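Section 4: Fitting the finger pads on your Sterkeo gripper

Right, this is the fiddly bit, so put the kettle on first. I wrote this section after doing the job far too many times on my own kit, and you'll want a clear desk and decent light for it. You'll need the pad sheet from bag C, a roll of adhesive transfer tape (I use 468MP), small scissors and a ruler.

Caution: unplug the arm before you put your hands anywhere near the fingers. The off button on the Taletti control app only pauses it!

1. Move the arm by hand until the gripper is at a comfy height, then pull the power lead.

2. Open the fingers as far as they'll go. They should slide with a gentle push. If they stick, go back to Section 3 and slacken the finger screws by a quarter turn.

3. Wipe the printed faces with a dry cloth. You'll feel faint ridges from the printing, and those can stay – please don't sand them flat (I did, and had to print a new pair).

4. Cut the tape a whisker smaller than the pad. Press it on sticky side down, rub it hard with a fingernail, then peel off the paper liner.

5. Line the pad up with the tip of the finger and lower it from the top down. You get one go at this, more or less, so take your time.

6. Squeeze the fingers shut by hand and hold them for a slow count of thirty.

Note: leave the pads overnight before lifting anything heavy. My own limit for the first day is 300 grams, and after that I'm happy going up to 500.

7. Plug back in, open the Taletti app and run "Finger check". If the two pads meet unevenly, peel one off and start again with fresh tape.

I look at my pads every 3,000 grips, which the app counts for you. Spare sheets come from Aguiar, and any pad from the older Trarota kit will fit once it's trimmed along the long side.
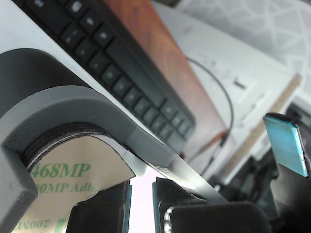
Kiyoshi Nishimura wrote in to say that he warms the finger faces with a hairdryer for a minute before step 4, and that his pads have stayed put since July. He'd also like the "Finger check" screen to show which side is out, and I've passed that on.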